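# Two hands, one basket

I spent most of March swapping hands on the humanoid to see which one copes best with thin plastic handles.
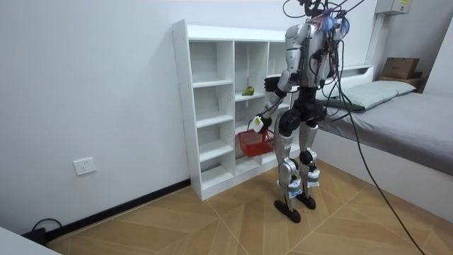

## What I compared

The first hand is the Bultulia, white and grey, five months old. The other is an older Iltent with thicker fingertips and a slower close. Same arm, same controller, same red basket, same shelf. I set the grip force to 40 percent for both and left it there.

The Bultulia gets its fingers under the handle more easily. The Iltent tends to push the basket back before it closes, so I had to move the approach point 12 mm to the left. After that it was fine.

Neither hand stops the basket from tilting. Candela Campos thinks it's a wrist problem - she may be right, I haven't touched the wrist gains yet.

## Cables

Swapping takes me 40 minutes, mostly cables. Olga Nieto sent me her connector layout from Burnuvholm and I'm going to copy it.

Next I want to try the bottom compartments with the Iltent and a lower elbow. The Bultulia stays on until then.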